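The Cold Spot

I rang Molis Heating in November, the week the kitchen tap froze, and they sent me Romana Ševčík with a ladder, a smoke pencil and a thermos she never opened.

I'd been in the Buvstead house 2 winters by then. It's a storey and a half, grey siding, built by a man called Güler who by all accounts did everything himself and shouldn't have. My aunt Natália Hrubý left it to me along with her piano and a colour-coded system of household papers going back to before I was born. Every bill, every receipt, every warranty for every toaster. I'd kept the system up, sort of. Blue was heating.

"You've got last year's gas?" Romana asked, boots still on the mat.

I had last year's gas! I was so pleased to be asked. I went and dug it out and she read the total for January aloud, 1,050, and then the one for February, 1,335, and then she looked up at the ceiling like it owed her money.

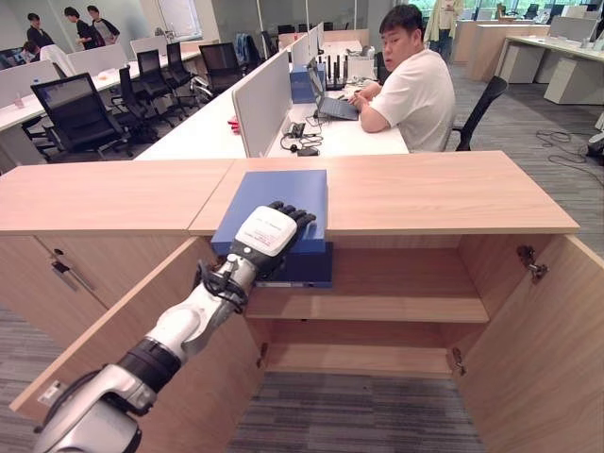
Blue was heating.

"That's dollars?" I said, which was stupid, I'd paid it.

"That's a lot of dollars for a house this size," she said. "Where's it cold?"

Well, where wasn't it. I took her on the tour. The back bedroom, where I kept my sweaters on the bed so they'd be warm when I put them on (or warmer, anyway). The bathroom, with the fan that whistled. And then the spot on the stairs, fourth step from the top, where if you stopped and stood you could feel a little stream of air going past your ankles like a cat. I'd always stepped over it. My aunt had stepped over it too, every time, with her hand on the rail, and when I was small I thought it was a game and jumped.

Romana didn't step over it. She sat down on it. She lit up her smoke pencil and held it near the riser, and the smoke leaned over and went straight in under the tread, quick as anything.

"Huh," she said.

I sat down two steps below her. It felt like being at the doctor's with someone else's knee.

"Going in, not coming out," she said. "That's your warm air leaving. What's behind here?"

"Nothing. The wall."

"Which wall?"

And I opened my mouth and found I didn't know. You'd think a person would know. I'd drawn that house as a kid, over and over, with the chimney smoke in a curl, and I had never once put anything behind the stairs. 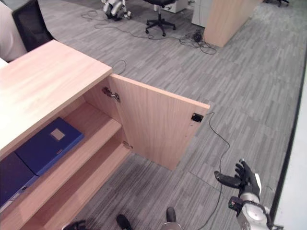 The good years, filed flat.

She went up to the attic and I held the ladder, and bits of grey fluff came down on my hair. I could hear her crawling. She has one of those voices that carries, so I got the whole report in instalments. Insulation thin here. Thin here. Oh, good here, somebody cared about this bit. Then a long quiet, and then, "Did your aunt ever mention a shaft?"

She had not mentioned a shaft.

It ran from behind the fourth step all the way up and out under the eaves, Romana said, boxed in with tidy boards, and there was no pipe in it and no wires and no duct. Just a square hole Mr. Güler had built into his own house, on purpose, neatly, and left open at the top to the whole of a Canadian winter.

"Laundry chute?" I called up.

"It doesn't go to the laundry."

"Dumbwaiter?"

"For what, mice?"
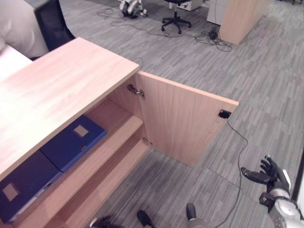
What the Paper Said

I made tea, because her thermos was still sitting there shut and it was bothering me. She filled in her form at the kitchen table. I went through the blue files again while she wrote, right back to the start this time, past my own scrappy handwriting and into my aunt's lovely upright one.

It was in with a furnace manual, a Werkaron, long gone to the scrapyard. A sheet of lined paper folded in 4. It wasn't her writing. It said, in pencil: *For the swifts. Please don't close before they have gone in the fall. G.* And under it, in her blue ink, one line a year for years and years. Came back. Came back. Came back, late. Then three lines of Not this year, and then no more lines, although the paper had plenty of room.
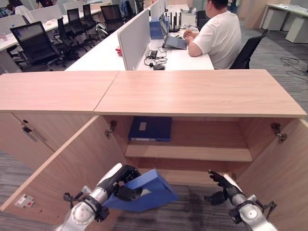

I read it out to Romana and she put her pen down.

"She paid to heat that," she said. "All that time."

"I guess she did."

"You could cap it. I've got board in the truck, it's maybe half an hour. You'd feel it tonight."

I went and stood on the fourth step with my mug. The draught went over my socks. I thought about the February bill, I really did, and the sweaters on the bed.

"Could you make it so it opens?" I said. "Like a hatch. From inside."

Romana thought about it. She went out to the truck without putting her hat on, and I heard her moving lumber around for quite a while, and when she came back in she had a board under one arm and 2 hinges in her mitt.

"When do swifts come?" she asked.

I said I thought May.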